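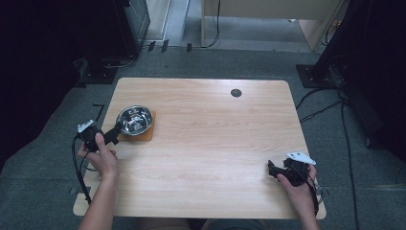
How many examples per task before you change the layout?

wirkden_lab
We record with two hand-held grippers and we have 50 good examples of the bowl task. I would like to move the bowl now. My colleague wants 14 more with the same layout.

Ruotsalainen
Move it now. Ours learned the place of the bowl and nothing else.

flevix9
I don't agree. First train once on what you have — then you know what changed.

wirkden_lab
Training takes us about 2 hours, so this is possible. Do you also vary the start pose of the hands?

Ruotsalainen
Yes, each time.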